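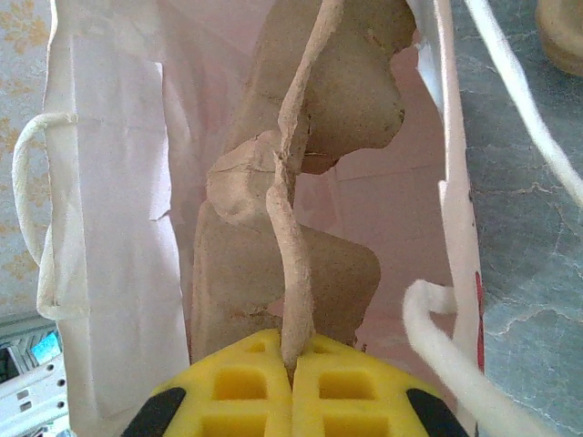

Molded pulp

Molded pulp (also molded fiber, or pulp packaging) is a packaging material made from paper fiber and water, shaped on a mesh form and dried. It is the tan or gray stuff of egg cartons, fruit trays and the lumpy inserts that hold a new lamp in its box, and it is one of the cleverest everyday uses of old paper. The Purkton Paper Museum, which keeps 253 trays and inserts on open shelves, treats it as a craft in its own right, and a walk along those shelves makes a strong case!

Manufacture

Waste paper is soaked and beaten into a thin slurry. A mesh-faced mold is lowered into the tank and suction draws the water through, leaving a coat of fiber that follows every hump and hollow. The wet piece is then lifted off and dried in an oven or in open air. The side that sat against the mesh comes out smoother; the other side keeps the soft, fuzzy nap that people know from egg cartons. Pieces dried under heat and pressure are thinner and much crisper.

Properties

The strength of a tray comes largely from its shape. Domes and ridges stiffen a wall that would flop if it were flat, and they give a little under a knock, so the pulp takes the blow and the egg (wonderfully) does not. When a piece does break, it cracks along a fold or tears with a ragged, fibrous edge. Plain molded pulp softens quickly in water.

Related paper goods
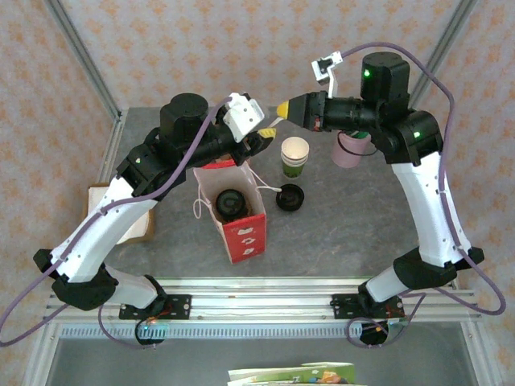
Paper cups are close cousins of molded pulp but are made quite differently, from flat sheets of paperboard rolled into a cone-like wall and sealed to a separate base. The slight taper is the lovely part of the design: it lets one cup drop inside the next, so that a whole sleeve takes up little more room than a few cups standing side by side. Colored cups show the nesting nicely, as where a pale cream cup tops a stack with a green one beneath it. Many cups also carry a thin lining against leaks, and this makes them harder to recycle than an unlined tray.

Reuse and disposal

Clean, dry pulp can usually go in with waste paper. It also composts well when torn into strips and mixed with kitchen scraps, and gardeners start seeds in the hollows. Iason Konstantinidis's handbook Bite, written for the Sallalbridge allotments, gives 2 full pages to egg-carton seedlings.

See also

Egg carton
Papier-mâché
Paperboard
Paper bag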